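# Foam finger pads compressing unevenly – hanger sorting cell

**arwood_bench2** – November 8, 2024

Cell sorts tangled hangers out of a heap on a white table and into a basket. Parallel gripper, two fingers, black foam pads on each. Left pad has started to take a set.

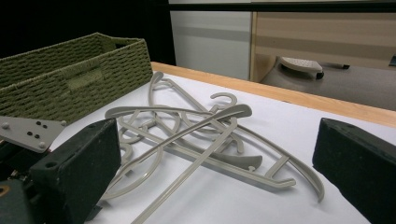
After 1,000 cycles the left pad measures 18 mm at the root and noticeably less at the tip. The right one is still even along its length. Result is that a thin hanger bar held near the tip rotates when the arm lifts, and the hook swings into its neighbours. Grip force is unchanged from commissioning. Jaw centring was checked in October and was fine then.

Is this a pad problem or an alignment problem? I have a spare pair of pads but would like to know before I burn them.

---

**coman_fitter**

Alignment. Two pads from the same sheet on the same gripper see the same closing force. If one is going at the tip and the other is not, the left finger is toed in. Put a steel rule between bare fingers, close at low force and look for light at the root.

---

**s.thibodeau**

Same force, yes, but the contact isn't the same. When you pull one hanger out of a tangle the load comes on sideways, and if the arm always drags in the same direction one pad takes most of it. We run a similar cell at Boline and lose pads on one side only, with fingers that check out parallel on a surface plate.

Which way does your retract move go?

---

**arwood_bench2**

Retract is straight up for 50 mm, then towards the basket, which is on the left. So the second part of the move does pull the load against one finger.

Rule test done with the pads off. There is a gap at the root on the left finger, small. A 0.1 feeler goes in, the next one up doesn't.

---

**coman_fitter**

There you are then. Toed in.

---

**s.thibodeau**

A tenth over that finger length won't crush foam to the extent described. Correct it by all means, but I'd expect the next pair to go the same way, just slower. The pull direction is still the bigger load.

@arwood_bench2 try extending the vertical part of the retract until the piece is clear of the pile before any sideways travel. With hangers that means allowing for a hook still caught on whatever is underneath.

---

**bredari_mk**

Two things to look at before anyone shims anything:

- Screws on the bracket plate. If one has backed off, the plate can shift under load and you will chase an alignment fault that moves around. Take them out one at a time, clean, medium threadlocker, refit.
- Adhesive behind the pad. If it was bonded over old residue the pad sits proud at one end and looks like a toed finger. Isopropyl and a plastic scraper, no blade on the finger face.

---

**arwood_bench2**

One plate screw was under torque. Refitted all of them and repeated the rule test: 0.1 feeler no longer goes in. No shim used.

There was old adhesive under the left pad as well, mostly at the tip end, so that one is on me.

New pads bonded and left clamped overnight before the next run. Vertical retract is now 140 mm. Adds a bit to the cycle, acceptable.

---

**coman_fitter**

So it was alignment.

---

**s.thibodeau**

It was a loose screw, residue and a retract path, all changed in one go. If you want to know which of them mattered, put the old retract back for a day and measure the pads at the end of it.

---

**arwood_bench2**

Not putting the old path back, the hooks were catching too often as it was. I'll measure both pads at root and tip every 14 days and post the numbers here.

---

**bredari_mk**

Paint-mark the screw heads while you're in there. Saves getting the driver out at each check.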